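Prüfliste Kunstblumen und Gestecke — Haus Enness, Begehung im Juni
Ausgefüllt von Elli Suominen, mit Kommentaren

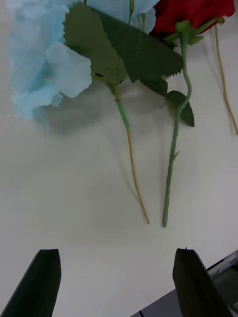 Müssen auch künstliche Blumen in die Brandschutzprüfung?
Sobald sie in einem Flur, im Treppenhaus oder in der Nähe von einer Wärmequelle stehen, gehören sie in die Liste. Im privaten Zimmer prüfen wir sie nur, wenn der Bewohner damit einverstanden ist.

Bereich: Erdgeschoss, Speisesaal, Bastelraum, Flur West
Listennummer: 328
Zweite Prüferin: Hiu-tung Chou
Bewertung: in Ordnung / Mangel / nicht geprüft

1. Stiele und Drahtenden

1.1 Drahtenden sind mit Band umwickelt oder umgebogen — Mangel
Kommentar: Bei den Hortensien geht der grüne Kunststoff am unteren Teil in einen dünnen Draht über, und dieser ist nicht bei allen umwickelt. Bitte mit Floristenband nacharbeiten, bevor die Stiele wieder in die Gruppe gegeben werden.

1.2 Geschnittene Stiele haben keine scharfe Kante — in Ordnung
Kommentar: Ich habe mit dem Handschuh über jedes Ende gestrichen. Zwei Enden habe ich gleich mit der Feile geglättet.

1.3 Nachgebildete Dornen sind stumpf — in Ordnung
Kommentar: Die Rosen haben kleine Noppen am Stiel. Sie drücken ein wenig, aber sie stechen nicht. Frau Chou hat es auch ohne Handschuh probiert und ist der gleichen Meinung.

1.4 Stiele sind nicht länger als 52 cm (Bastelraum) — in Ordnung

2. Blüten und Blätter

2.1 Blütenköpfe sitzen fest auf dem Stiel — Mangel
Kommentar: Zugprobe mit der Hand, nicht ruckartig. Eine Rose aus dem Karton von Stindo hat sich nach dem zweiten Ziehen gelöst. Der Kelch ist am Stiel geblieben, nur der Kopf war in meiner Hand. Ich habe sie aussortiert und nicht geklebt, weil wir für den Kleber noch kein Datenblatt haben.

2.2 Keine losen Kleinteile (Perlen, Beeren, Kunststoffsterne) — in Ordnung
Kommentar: Die Beerenzweige vom letzten Winter sind nicht mehr im Schrank. Dean Lightfoot hat sie im Mai entsorgt, es steht im Heft.

2.3 Stoffblätter fransen nicht aus — in Ordnung
Kommentar: Einzelne Fäden bei den großen Blättern habe ich abgeschnitten. Die gezahnten Ränder sind so gemacht und kein Schaden.

2.4 Farbe färbt nicht ab — nicht geprüft
Kommentar: Für diese Probe braucht man ein feuchtes weißes Tuch und genug Zeit zum Trocknen. Ich hole es nach. Besonders die roten Rosen und die blauen Hortensien bitte nicht vergessen.

2.5 Staub — Mangel
Kommentar: Die Gestecke auf der Fensterbank im Speisesaal sind sehr staubig. Weicher Pinsel, danach kalte Luft aus dem Föhn. Nicht mit Spray, davon werden die Blätter klebrig.

3. Brandschutz

3.1 Nachweis „schwer entflammbar“ liegt vor — Mangel
Kommentar: Für die Ware von Whitlock liegt das Blatt im Ordner, Artikel 3396. Für die Ware von Stindo fehlt es. Clive Penrose hat dem Lieferanten geschrieben. Bis zur Antwort bleiben diese Stiele im Metallschrank und kommen nicht in den Flur.

3.2 Abstand zu Kerzen, Lampen und Heizkörpern mindestens ein Meter — in Ordnung
Kommentar: Echte Kerzen sind im ganzen Erdgeschoss nicht erlaubt. Gemessen wurde also nur der Abstand zu den Heizkörpern und zu der Stehlampe beim Klavier.

3.3 Fluchtweg ist nicht eingeengt — Mangel
Kommentar: Die Bodenvase neben der Tür zum Flur West steht zu weit im Weg. Wenn der Türflügel ganz offen ist, berührt er die Zweige. Ich habe die Vase an die Wand geschoben, aber das ist keine Lösung auf Dauer. Vorschlag: in die Nische beim Aufzug stellen.

4. Vasen und Standfestigkeit

4.1 Vase kippt bei leichtem Stoß nicht um — in Ordnung
Kommentar: Die hohen Vasen sind unten mit Kies gefüllt.

4.2 Kein Glas auf den Tischen der Gruppe „Zurkia“ — in Ordnung

4.3 Steckschaum ist abgedeckt — Mangel
Kommentar: In 12 Gestecken geprüft, bei einem liegt der Schaum offen und bröselt. Mit Moos oder Stoff abdecken — der Staub davon reizt die Augen.

Offene Punkte

Drahtenden umwickeln: Dorothy Pearce, vor der nächsten Bastelstunde
Nachweis Stindo: Clive Penrose, wartet auf Antwort
Bodenvase umstellen: Dean Lightfoot
Abfärbeprobe und Steckschaum: ich selbst

Nachtrag, 15:40 Uhr: Die Bodenvase steht jetzt beim Aufzug. Der Türflügel geht ganz auf. Punkt 3.3 kann bei der Nachprüfung geschlossen werden.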